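Teaching fractions with a strip of paper: Rochelle Harawira on the Travora course

Oct 10, 2026

Rochelle Harawira writes the fractions unit of Travora, a home learning course used by families in Budasberg and Wumport. The unit is aimed at children from 7 to 9 and has no workbook. Most of it is done with paper strips, all cut to the same length.

"The strip is one whole," she says. "You fold it once and you have halves. Fold again, fourths. The child can lay one piece over another and check the answer without asking an adult."

Thirds are held back until the second week. Harawira tested both orders in August and found that children who met thirds too early tended to fold by eye and then distrust the result. The course now has them mark the strip with a ruler first. A strip of 9 inches divides into thirds at 3 and 6, and those whole numbers keep the measuring out of the way of the math.
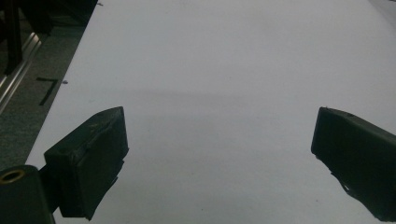
A plain white surface.

Color is left out on purpose. In an earlier version, each fraction had its own shade, and Harawira found that children learned the shade. "Ask which is bigger, a third or a fourth, and they said the blue one. They were right, but I couldn't tell what they knew."

Sessions are short. The unit has 92 tasks, and parents are told to stop after one or two per sitting. Written notation does not appear until task 70. Before that, children say the fraction aloud and draw it on a number line.

Some parents have objected to the wait. Harawira has kept it. "The symbol has two numbers in it and the child reads them as two numbers. I want them to have one length in mind before they see it."

The companion unit, Noiphan, covers decimals and uses the same strips, marked in tenths. She is still revising the section on comparing 0.5 and 0.45, where children often pick the decimal with more digits. The current draft has them mark both on one strip before they write anything down.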